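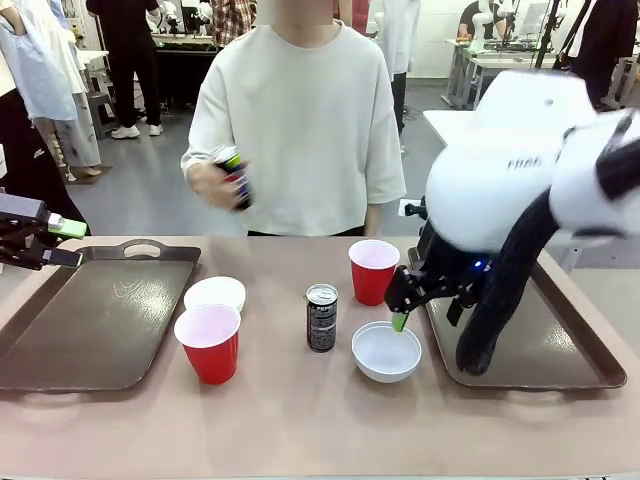 # Teseck Lip Swatch Set

Teseck is a set of lip product swatches with texture notes and wear ratings. It covers tinted balms, lip oils, glosses and lipsticks in cream and matte finishes. It was put together to compare how shade names and finish claims line up with measured color on skin and on paper.

## Contents

- `products.csv` – one row per product, 200 rows
- `swatches.csv` – one row per swatch, keyed to `product_id`
- `wear.csv` – ratings from the wear checks
- `shade_terms.txt` – 64 shade words used for grouping, one per line

All files are UTF-8 with a header row, except `shade_terms.txt`, which has none. Empty cells mean the value was not recorded. A zero is a real zero.

## Fields in products.csv

`product_id` is a short string and is stable between releases. `line` is either Clolten or Zolline. `type` is one of balm, oil, gloss, cream, matte. `finish_claim` is copied from the carton as printed, including odd spacing and capital letters. `net_weight` is in grams for sticks and in milliliters for tubes; check `unit` before sorting on it.

`scent` is free text. Early rows use "vanilla" and "sweet" for what is likely the same note, and these have not been merged.

## Swatching

Each product was applied to the inner forearm in one pass and then in three passes, and to white card in one pass. Color was read with the Eren handheld meter after a wait of 10 minutes. Values are stored as L*, a* and b* with two decimals.

Oils and clear glosses give card readings that mostly reflect the paper. Use the `sheer` flag to drop them. Glosses with large glitter also read unevenly – the stored value is the median of three readings, but the spread can still be wide.

## Wear ratings

Wear was rated on a scale from 0 to 5 at one hour, at four hours and after a meal. Three traits were scored: color left, shine left and comfort. A comfort score of 5 means the wearer did not notice the product. Stickiness is a separate column and runs the other way, so a high number is worse.

Balms were not rated after a meal. Those cells are empty.

## Known problems

- Zolline changed the tube for its oils in April. Rows before and after the change share an ID, and the new applicator puts down more product per pass.
- Two Clolten mattes have the same shade name and different codes. Join on the ID and leave the name alone.
- Deep skin tones are thin in the forearm data. Do not use the set to tune a shade matcher without adding more.
- `lightfast` is left over from an older layout and should be ignored.

## Use

The set is fine for coursework, shade clustering and plots. It does not contain ingredient lists and says nothing about allergies or skin safety.

Corrections are merged on Friday. Include the `product_id`, the column and the value you think is right.

We use cookies to remember your settings and count visits. Accept all | Manage choices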